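Sorting and Preparing Laundry for the Shared Machines
Resident Handbook, Section 4: Laundry and Linen
Jestberg House, Trarville

The following procedure applies to all residents using the ground floor laundry room. It covers the work to be done before a load enters the machine. Instructions for programmes and dryers are given in Section 5.

What you will need
A laundry basket or other open container with ventilated sides
A second container for items set aside
Colour-catching sheets (optional)
Your laundry room key

Step 1. Empty the basket one item at a time
Place the basket on the floor with clear space on either side. Take hold of each garment near the collar or waistband and lift it clear of the rim before examining it. Tipping the whole basket out is discouraged, as small items are easily lost beneath the machines.

Step 2. Check each item
Go through all pockets and close any zips. Hooks and loose cords should be fastened or tied. Straighten the sleeves of long-sleeved tops and sweatshirts, which otherwise tend to twist around other items during the spin. Garments with printed lettering or graphics should be turned inside out.

Step 3. Separate by colour
Divide the washing into whites, pale colours, darks and strong reds. Red items require particular attention. A new red garment should be washed alone for its first 2 washes, and thereafter only with similar shades. 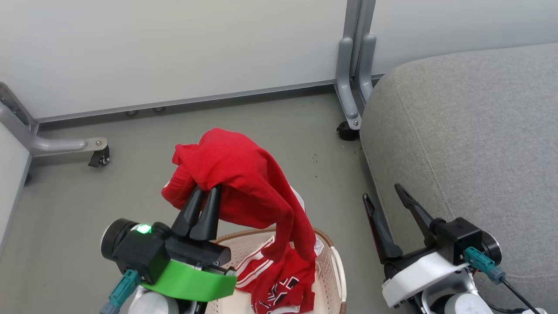

Photo: Lelovora / Jestberg House

Red sportswear with white stripes, like the garment lying in the basket, belongs with the reds once its colour has been tested. Dampen a hidden seam, press a white cloth against it for one minute and inspect the cloth. If any colour has transferred, wash the item separately in cold water and remove it promptly when the cycle ends — dye may settle into the white parts if it is left standing in the drum.

Step 4. Read the care label
Sort each pile again by temperature. Where two labels differ, follow the lower figure. Items marked for hand washing must not be placed in the shared machines. The house supplies Hegde unscented detergent, and the dose for a full load is 100 ml. Please do not exceed it.

Step 5. Load the drum
Fill the drum loosely, leaving a hand's width at the top. Enter your room number and start time on the sheet by the door. A standard colour cycle takes 108 minutes, and residents are expected to collect their washing when it finishes.

Items left behind
Washing remaining in a machine may be moved to the shelf by the next user. Unclaimed items are held at the front desk until the end of the month. Enquiries about lost items should be made at the desk before 5 pm.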